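Thresholds, glass and the nine-line card

Hello again from the Clolik newsletter desk (my kitchen table, with coffee). I've had a pile of messages about the house rules we put out for home robot work, and most of them ask the same thing – why is so much of the card about doors? So that's my item this month, and I'll try to keep it short, which I'm bad at.

Quick recap for anyone who joined since the last issue. The card is one page, nine lines, and it goes up inside the front door of any apartment where one of our arms is working. We wrote it after a season of swapping notes with the folks at Plekwood, who do laundry and kitchen tasks in rented apartments and have made pretty much every mistake we've made, plus a few new ones. It isn't a standard and it doesn't replace one. You still do your proper risk assessment, you still read the manual for your arm, and you still keep the stop button where a person can reach it! The card is for the stuff that slips through on an ordinary afternoon.

Now, doors. A lot of apartments put the washing machine out on an enclosed balcony, behind a sliding glass door with a track along the floor. I love these places because the light is great and the washer is usually tucked neatly into its own nook. But a robot going from the room to the washer has to deal with a strip of stone or metal underfoot, a big sheet of glass beside it, and a tight turn, all in the space of a step or two. Laundry day with the door open looks like this:

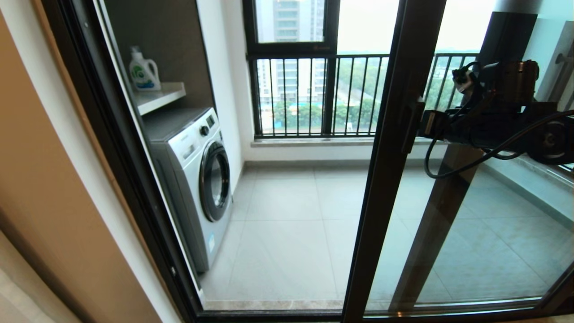 Line 4: Doors, tracks and glass

Open the door all the way before you start, and then leave it alone. A half-open slider is the worst of both worlds. If it can roll, block it with something soft at the track end. We use a rubber wedge from the hardware store and it's been fine.

Treat the glass as a wall in your map, even when the sensors swear there's only air there. Reflections are a pain too. An arm next to a glass panel can show up twice, once for real and once as a ghost, and I've watched a planner get very confused about which one to avoid. Plekwood puts a strip of paper tape on the glass at arm height. We thought it was fussy and now we do it as well.

Slow down over the threshold. Our limit with the arm out is 35 millimeters a second, which feels like watching paint dry, and we tuck the arm in first if the job allows it. Check where your cables hang before you cross, with the arm in the position you'll be using, and look again on the way back.

Last bit for line 4: no person stands between the robot and the door frame. Go around, or wait.

A few of you asked about shelves over the washer. That's line 6 (things that can fall or spill), and the short answer is to screw the detergent cap down tight and move the bottle if the arm has to work underneath it. I'd like to give that line its own item, so send me your spills.

The new printing of the card is 1000 copies on the thicker stock, and they go out with the Conceição mailing on 8 November 2019. If you want extras for your building, reply to this email and tell me how many.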